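Moving to Tollstead: Frequently Asked Questions

Updated 21 July 2020

Where is Tollstead, exactly?

In the river valley, on the old toll road, 17 miles from the coast if you take the highway and considerably farther if you trust the brown signs. Maps show two Tollsteads. The other one is a crossroads with a barn. If your movers call you from beside a barn, tell them to keep driving.

Is it a town or a village?

Legally a village. The sign on the east road says "town" and the one on the west road says "village," so it depends on which way you came in. We have a little over 1,000 residents, and a lively correspondence on this point.
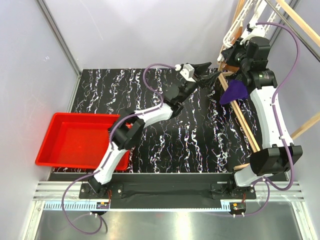
Tollstead Village Office, Newcomers Desk

How do I register my new address?

Come to the counter at the Village Office with your lease or deed and one photo ID. You can also mail in copies. Please don't slide originals under the door after hours. There is a mail slot at a perfectly normal height, to the left of the door, painted the same green as everything else.

What is Halonen?

Halonen is the neighborhood north of the river: the mill houses, the school, and both churches. People who live there will tell you they live in Halonen and only get their mail in Tollstead. For taxes, trash, and voting they are in Tollstead, and they know it.

And Vodow?

Vodow is the hill. There are a few farms up there, plus the water tower and the best view in the valley. The road is plowed last. If you are looking at a house on Vodow in the summer, please come back and look at it again in January before you sign anything.

How do I say "Bultunis"?

Bul-TOO-nis. It's the stream that runs behind Main Street and under the parking lot. You will also hear BULL-tunis, mostly from families who have been here the longest, so correct them at your own risk. Every few decades a historian explains where the name comes from, and every few decades it comes from somewhere else.

Does the Bultunis flood?

Yes. It comes up most springs and sits in the lower parking lot for a few days. Houses on Main Street itself are on the high side and usually stay out of it. Houses on Lower Lane are on Lower Lane. Ask at the counter for the flood map before you buy, and ask the seller where they keep the boat.

When is trash picked up?

South of the river, Monday. Halonen, Thursday. Vodow has no pickup, and residents bring their trash to the transfer station, which opens at 7 in the morning and closes when the attendant has had enough, officially at noon. Cans should be at the curb the night before with the lid shut. The raccoons here are organized. 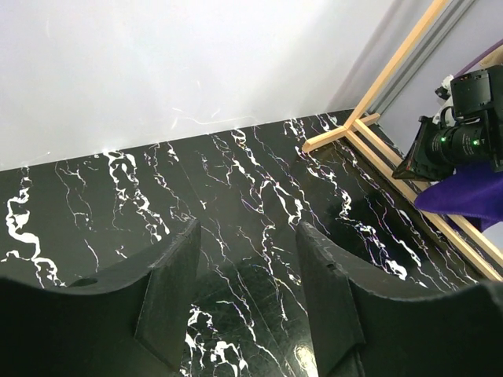 Recycling goes out on the same day as trash, in the blue bin. You get one bin free when you register. A second bin can be had by filling out a form, and a third by explaining yourself in person.

Is there a bus?

There is one bus, which goes to the county seat in the morning and comes back in the evening. The trip takes around 80 minutes because it stops at every place with a bench, and at a few where the bench is gone. Flag it down with your whole arm. A polite hand at hip level has never stopped it yet.

Where can I park?

Anywhere on Main Street that isn't in front of a hydrant or the bakery. The space in front of the bakery is legally a public space like any other, and you are free to use it and see how that goes. Overnight street parking is banned in snow season so the plow can get through.

Do I need a permit for a fence?

Yes, if it faces a street or is taller than you can comfortably talk over (the ordinance gives this in inches, and you can pick up a copy at the counter). Hedges need no permit. This is why there are so many hedges.

Can I keep chickens?

Hens, yes. Roosters only on Vodow, where they have something to crow at. Your coop must be set back from the property line, and the hens are expected to stay out of the cemetery.

Why does the bell ring at odd times?

The bell in Halonen is rung on the hour by a clock that runs slow. It is reset on the first of the month and drifts from there, so it's most reliable early on. Newcomers generally stop noticing by the second winter.

My question isn't on this page. Whom do I ask?

Call or stop by the Newcomers Desk on weekday mornings. We close for lunch at noon, by our own clock.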